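Gallthorpe Town and School Songs, release 2

Words, tunes and basic facts for 3370 official and semi-official songs: town songs, county songs, school songs and a smaller number of works songs. National anthems are left out, as they are well covered elsewhere. The songs are those that were sung standing up at prize-givings, openings and sports days, and mostly printed on a card or in the back of a programme.

Last updated Wednesday, August 20, 2025. Maintained by Remedios Pascual.

What is in the folder

songs.csv has one row per song.
words/ has one plain text file per song, UTF-8, with a blank line between verses.
tunes/ has one ABC file per tune, melody line only.
sources.csv lists the printed or handwritten source for each row.
changes.txt lists what was altered from release 1.

There are fewer tune files than songs. Many schools put new words to a tune that was already known, so several rows in songs.csv can point to the same file in tunes/. A further 390 songs have words and no tune at all. For these the tune_id column is empty. Please don't read an empty tune_id as "spoken"; it only means we haven't found the music.

Columns in songs.csv

song_id: four digits, never reused. Gaps are rows that were withdrawn.
title: as printed on the source, with the original capitals.
kind: town, county, school or works.
place: the place the song belongs to, which may differ from where it was printed.
first_line: copied from the words file.
author: writer of the words. "unknown" where the source gives none.
composer: writer of the tune. "trad" where the source calls it traditional, even if we have doubts.
year: earliest year we can support from a source. Often later than the year the song was written.
adopted: year the song was formally adopted, if it ever was.
language: language of the words.
tune_id: points to a file in tunes/.
metre: syllable count by line, in hymn book style, such as 8.7.8.7.
note: free text. Worth reading before you drop a row as odd.

Where the songs come from

The largest part is the Mivel collection of programmes and song cards, typed up by hand. The second part comes from the three Bestden school song books, which print the tunes in tonic sol-fa only. We turned the sol-fa into ABC and checked the first phrase of each against a staff copy where one existed. The third part is material sent in by readers, nearly always for a single school.

Where two sources disagree on the words, we follow the earlier one and put the other reading in the note column. Song 0417 is a special case. Its second verse was rewritten twice and all three versions are in the words file, marked A, B and C.

How the tunes were prepared

Sol-fa was read into ABC with Pan, a small script kept in the tools folder. Pan handles plain notes, half beats and simple changes of key. It does not handle triplets, so those were written in by hand afterwards. Pause marks were kept. Breath marks were dropped in release 1 and have been put back here.

Keys are as printed. School songs were often printed high and sung low, and we have made no attempt to guess the sung pitch. Tempo marks are given as words if the source has words ("Boldly", "With spirit") and left out otherwise. If your player needs a number, it will pick its own default, and the result is usually too fast.

Only the melody is included. Piano parts and part-songs are noted in sources.csv under "extra" but have not been typed.

Spelling and old words

Original spelling is kept. Misprints are kept in the words file and explained in the note column. Some of the songs praise wars, employers and headmasters in terms that few people would choose now, and a handful use insulting words for other peoples. Those rows carry "language warning" at the start of the note. They have been left in, unaltered.

Known problems

The year column is weak for works songs. Programmes for works outings were rarely dated, and we have relied on the printer's address.
About 900 rows have no author. Some of these are certainly by the music teacher of the day, but we don't enter a name without a source.
Places that changed county appear under the county named on the source, so a search by county will miss a few.
The metre column was filled in by counting the first verse. Later verses do not always match.
Two tunes called "Hill Top" exist and were mixed up in release 1. They are now t0088 and t0611.

Suggested uses

People have used release 1 to trace how a tune moved from one school to another, to compare first lines, and to find a song for a reunion. It isn't suitable for claims about how common a practice was. The Mivel material is heavy on the north and on grammar schools, and the reader material depends entirely on who wrote in.

Rights

The tables and ABC files may be copied and altered freely if the folder name and release number are given. Words by writers who died recently enough to be in copyright are not included in full. For those songs the words file holds the first line and a pointer to the source.

Sending corrections

Give the song_id, the line, what it says now and what it should say. A scan or clear copy of the source helps a great deal. Memory alone goes in the note column, marked "from memory", and doesn't change the words file. For tunes, an ABC file is best, but a list of note names with bar lines will do.

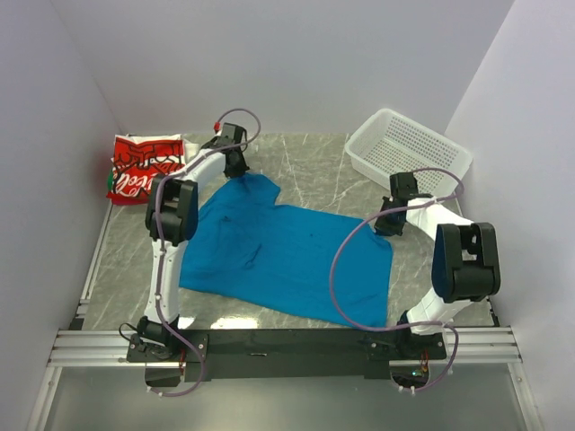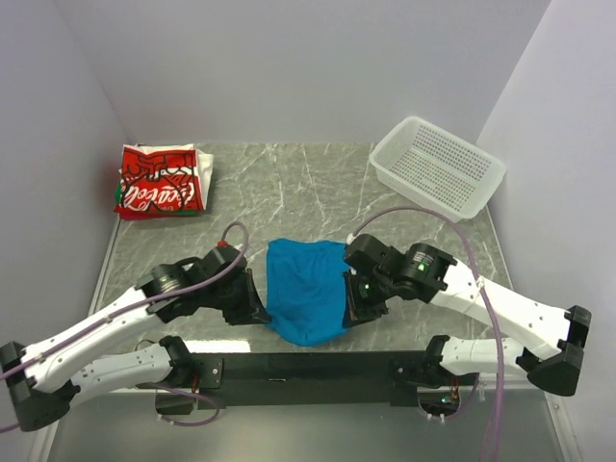

Selorm Asante writes that song 1206 is entered as a school song but was sung by the whole town first, at the opening of the Gallthorpe baths, and that the school only took it over when its own song was dropped. The third line should read "by river, lane and hill", with no "the" before "river". The tune we give is right except for the last bar, which Asante remembers going up to the top note and staying there for as long as the band could manage.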